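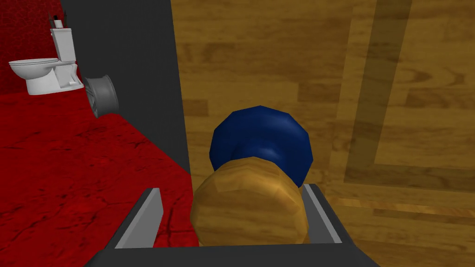
Simulator view from the wrist: the gripper holding a two-part cylinder, wood-grain below and navy blue at the far end.

Tinura Two-Finger Gripper with Practice Simulator
Sold by Hindon Automation Supply
Availability: to order
Lead time: 21 working days
Warranty: 2 years on the hand, none on the software

Reviewed by our equipment desk after the Reltasen open day, 4 April 2024

We list this hand because customers keep asking for it. We went to the open day at Reltasen to find out whether they should, and came back with a mixed answer.

The Tinura is a plain parallel gripper with two flat fingers. It is sold together with a simulator, so a shop can try out its picks on a screen before putting anything on an arm. The sales talk leans heavily on that second part. So did the visit: most of our time was spent in front of a monitor, with the real hand brought out at the end.

What we were shown

Saimi Vuorinen ran the simulator session. The software renders a furnished house and sets the hand loose in it. In the view we saw most of, it had hold of an upright cylinder above a plank floor, with a white toilet standing on red flooring off to the left. Shapes are blocky up close. A loose wheel rim beside a dark gray panel looked as if it might be leaning or might be floating, and for a tool that is supposed to teach a machine about the physical world, we would like that to be easier to tell.

We were told the simulated hand completed 96 picks in a row that morning. We did not see the log. We asked for it, and a copy was promised. Ask your sales contact for the same thing, and ask which objects were used. A cylinder standing on its end is about as friendly a shape as a two-finger hand will ever meet.

The real hand

Esperanza Mahmoud from the Hirvonen workshop let us try the hardware on a bench for 19 minutes. It closed cleanly on a broom handle and a jar. It dropped a folded towel twice. A bag of screws was not attempted – we offered. The finger pads come off with a hex key and feel solid enough.

Nothing at the demonstration linked the two halves. No pick was planned in the simulator and then repeated on the bench while we were there, and that link is what the higher price is for. Reltasen says a side-by-side session is planned for November.

Who should buy it

If you need a simple hand for rigid parts, this one is fine and we will sell it to you without the software. If you want the full bundle, wait for November or arrange a trial with your own parts.

In the box: gripper, spare finger pads, hex key, cable, license card
Not in the box: arm mount, power supply
Returns: unused hardware only. License cards cannot be returned once opened.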